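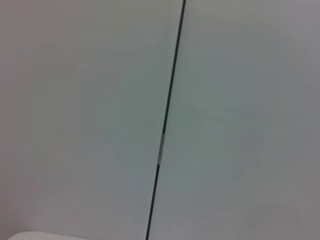 Plain surfaces were chosen for the sorting tasks after the pilot, in which patterned table covers had made small items hard to find and had slowed the older participants most. Households in the Jonel group were asked to clear a white or near-white surface before each session and to take off any cloth. On a ground of this kind even a very slender item can be picked out quickly. The black rod in Figure 1 reads as a single dark line, and the short silvery section partway along it is the only part that comes close to the tone of the surface. Participants who misjudged the length of thin items usually did so where a light section met a light ground, and we return to this in the discussion of errors.

Joints in the surface were a separate matter. Lorna Sebastian coded every joint as fine or bold, going by how dark and how wide it looked from the seat. Two joints on the same surface often fell into different classes. Items were never set down across a bold joint at the start of a task, and a session in which this happened by mistake was dropped. The rule cost us 2 sessions out of 190. Fine joints were left alone, and we found no difference in sorting time between surfaces with a fine joint and surfaces with none. 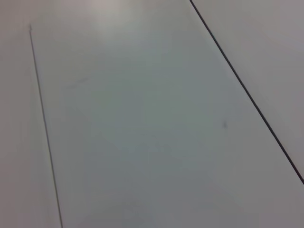
4.3 Containers

The Ilteck study used shallow trays with solid sides. We wanted something closer to what people keep at home and settled on open baskets after 13 households said they already stored small things that way. A basket for this purpose should be wider than it is deep, open at the top, and strongly colored, so that its outline stays clear on a pale table. Woven sides brought one problem. Light comes through the gaps in the weave, and in a bright room the specks can be taken for small pale items lying inside.

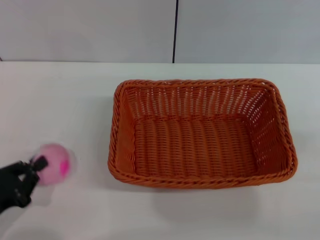

For this reason the smallest white items were removed from the set before the main round, leaving 26. The rim also mattered more than we had planned for. A thick braided border gives the hand an edge to rest on, and several participants rested the wrist there while they decided where an item belonged. Resting time was counted as part of the sorting time in the Jonel group and left out in the Nghiêm group, so the two sets of times should not be compared directly.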